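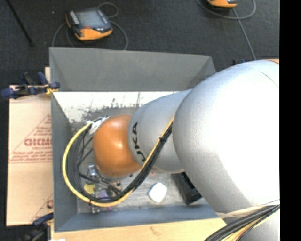 Instant transfer stuck as "pending" for 4 hours, is this normal?

Forum: Payments and Transfers
Replies: 7

stornari_user
I moved 2000 from my Stornari account to my account at Cladier using the instant option. It left Stornari right away, and Cladier shows nothing. The app says "pending" and has said that for 4 hours. I paid the extra fee for instant. Has anyone had this?

mapleledger
Check whether Cladier takes instant payments on that type of account. Their savings accounts didn't when I had one. The transfer drops back to the regular rail and arrives the next business day.

stornari_user
It's a checking account. I've received instant payments there before, just smaller ones. The last one was 921 and it showed up in seconds.

dkp_44
Then it's a limit or a review. Banks can hold an incoming instant payment if it trips a fraud rule, and a larger amount than usual from an outside account will do it. Call Cladier, not Stornari. Stornari has already sent it and will tell you the same thing.

Ngaio Gilchrist
I don't agree with that. If the receiving bank had accepted the payment, Stornari would show "completed." Pending on the sender's side means they haven't gotten an answer back. I'd start with Stornari and ask for the payment reference. Cladier can't look anything up without it.

dkp_44
Not every app works that way. Polat shows pending until the money is available to the other person, even when the bank has accepted it. The label in the app doesn't tell you much.

Ngaio Gilchrist
Fair enough on Polat, I've never used it. You still need the reference number before you call either one.

mapleledger
Whatever you do, don't send it again. I did that with Jilden in February when a transfer looked dead. Both went through and I overdrew my account. It took two phone calls to get the overdraft fee back.

stornari_user
Thanks. I got the reference from Stornari chat and called Cladier. It was a review on their end. They asked me who the sender was and whether I was expecting the money, then released it while I was on the phone. Stornari changed to "completed" a few minutes later.
I asked about the instant fee. Stornari says it isn't refundable because the delay was at the other bank.

dkp_44
Ask again in writing. You paid for instant and it wasn't.

Ngaio Gilchrist
Read the fee terms first. Some of them only promise to send it instantly.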